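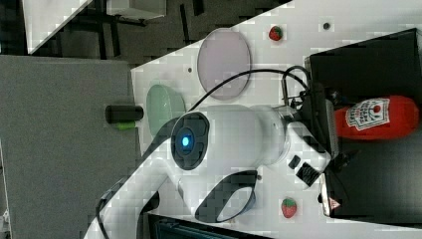

Bring back the bad review

Last May I had to find a hotel in Larndale for my parents, who wanted two nights near the harbour and a room without stairs. I read reviews for most of an evening. By the end I knew that the staff at every hotel in town were friendly, that the location was great and that the breakfast was good. I did not know which of them had a lift.

I have been booking hotels for other people for a long time, first for a coach firm and now mostly for family and friends who think I have a knack for it. I used to rely on guest reviews and I still read them. My view is that they have become much less useful, and that the hotels and the booking sites have each had a hand in it. So have we.

Take the score first. On the site I use most, nearly everything in Larndale sits between eight and nine out of ten. The Huvness, a large place by the ring road, had 1,837 reviews when I looked, and its score was almost the same as that of a guest house up the hill where the owner cooks the breakfast herself. I have stayed in both. They have very little in common, and a person who would be happy in one could easily be miserable in the other. The score tells you that most people who stayed there had no serious complaint. It can't tell you whether you will.

Then there are the words. Booking sites now ask for a review within hours of checkout, and they offer you boxes to tick before you have typed anything. Clean, comfortable, good value, friendly. You tick four and press send while waiting for the train. I have done it myself. The result is a page of remarks that could be moved from one hotel to another and nobody would notice the change.

My friend Ladi Igwe managed a small hotel for seven years and doesn't agree with me. She says that short, kind reviews kept her business alive, and that one angry guest with a lot of time could do real harm to a place with twelve rooms. She remembers a man who gave her the lowest mark because it rained. I accept that. A review that blames the hotel for the weather is no use to anyone, and small owners suffer from that sort of thing far more than the chains do.

But the answer to an unfair complaint is a fair one. What I want from a review is a plain statement of something that was wrong or awkward, written by someone who is not especially cross. The shower took a while to run hot. The car park is full by six in the evening. There is a pub next door and the rooms at the front hear it until closing time. None of this would stop me booking. Quite a lot of it would help me choose a room at the back.

The best review I ever read was of the Kirui, a seaside hotel I was considering for a family party. It was signed Dennis Mfinanga and it ran to five paragraphs. He gave the number of steps from the pavement to reception. He said the bed was hard and that he likes a hard bed. He said the soup was poor on the first night and better on the second. He noted that the bathroom door opened outwards and hit the wardrobe if you had left the wardrobe open. He gave it seven out of ten and said he would go back. I booked it on the strength of that, asked for the extra pillow he recommended, and had a very good weekend. I also kept the wardrobe shut.

Under his review the hotel had posted a reply thanking him for his kind words and hoping to welcome him again soon. The same reply appeared under every review on the page, including one from a woman whose window wouldn't close. I would like to see that stopped as well. If a manager has nothing to say about the window, it would be better to leave the space blank and mend the window.

The sites could do a few simple things. They could wait a week before asking. They could put one question at the top of the form, something like: what should the next guest know before they arrive? They could show the middling reviews first, because the sixes and sevens are where the detail is. I always go to those now. On a recent search for a room in Stalolberg the nines told me it was lovely, and a six told me that the tram stop had moved and was now a fifteen-minute walk away with a suitcase.

As for my parents, I rang the hotels in the end. The second one I tried had a lift, though it stopped half a floor short of the breakfast room. The man on the desk told me so before I had asked. I booked it, and when they got home I wrote a review and put the half floor in the first line.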